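The laundry robot on my floor, after one season

I clean rooms at the Verko, a small hotel with more stairs than it needs, and since May we've had a robot working alongside us. It comes from a company called Branico. Management announced it at a breakfast meeting with better pastries than usual, which should have tipped me off.

The pitch went like this. The robot goes into a room ahead of the housekeeper, picks up whatever cloth is lying around and drops it in a basket. Towels, robes, a shirt on the bed. Then one of us comes in and does the "skilled part" of the job. I have been doing this work for a long time and had never heard anyone above me call any of it skilled until there was a machine to sell me on.

So let me be fair first. I don't miss bending for towels. My back is not what it was, and a room where the floor is already clear is a nicer room to walk into. The robot also doesn't mind what it touches, and if you've ever cleaned up after a wedding party you'll know why I put that on the plus side.

What bothers me is everything around it. We were told it would take work off our hands, and then the room quota went up. Two more rooms a shift, starting the same week. When I asked about it I was told the extra rooms were "absorbed by the efficiency." I'd like to see the efficiency strip a king bed.

Then there's the question of what counts as laundry. A guest's sweater on the mattress and a hotel towel on the mattress are both cloth. I can tell which one goes down the chute because I've got eyes and a nose and some manners, and I know that people who leave a sweater on a bed mostly mean to come back for it. The setting we have on our floor collects everything. Somebody has to go through the basket afterwards and lay the guest's things back out, folded, and you can guess who. That sorting isn't on the quota sheet, so on paper it takes no time at all.

Clothes and whites, both on the list for pickup:

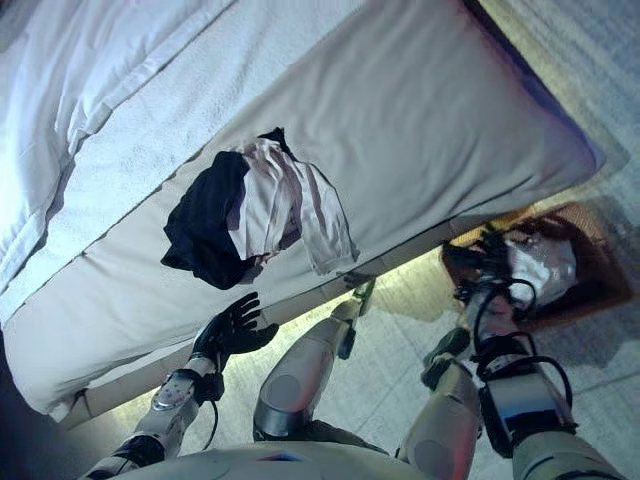
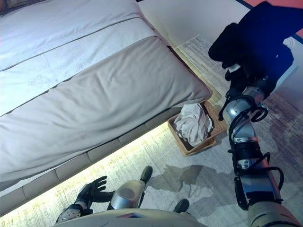
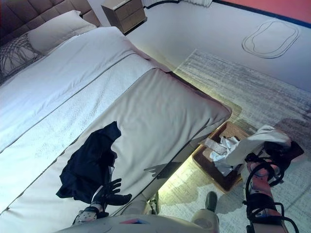

What the numbers leave out

Branico sends the hotel a monthly report. The last one was pinned up by the time clock, and it said the robot had handled 2,128 items, with 583 of those on my floor. It looks very good on paper with a green bar next to it. There was no column for how many of the 583 had to be taken back out of a basket by me.

I did ask whether they could add one. The answer was that the report format is standard across all their customers, and that the Cantero, our sister hotel, is very happy with theirs. I know two women who work at the Cantero and that isn't quite how they put it.

The goal for the end of the year is nearly 1,000 items a month on each floor. I can't work out who that goal is for. Guests don't care how many things got picked up. They care whether there's hair in the tub and whether their pajamas are where they left them. If we hit the target by picking up more stuff that should have stayed put, the bar will still be green.

The part I think about most is the morning. We used to do the heavy rooms in pairs, and that's when the new hires learned things: how to snap a sheet so it lands straight, which guests want to be left alone, what to do when you find something in a room that worries you. Now each of us goes in alone behind the machine. The girl who started this summer has been shown how to log in to the Grivitex tablet and clear an error. She was never shown how to do a corner. I've been teaching her on my lunch, and I'm not paid for that either.

I've been asked by a few people if I'm scared of losing my job to it. Not this year. It can't make a bed, it can't scrub a shower, and it won't notice that the man in the end room hasn't gone out in three days. My worry is smaller and more boring. I think the job will get chopped into bits, the easy bits will go to the robot, and what's left will be all the hard bits in a row, with no slow five minutes in between to straighten up and drink some water.

They're talking about a second one for the upper floors. I've said I'll go along with it if the quota goes back to where it was in spring, and I've put it in writing. So far I've had one reply, thanking me for my feedback.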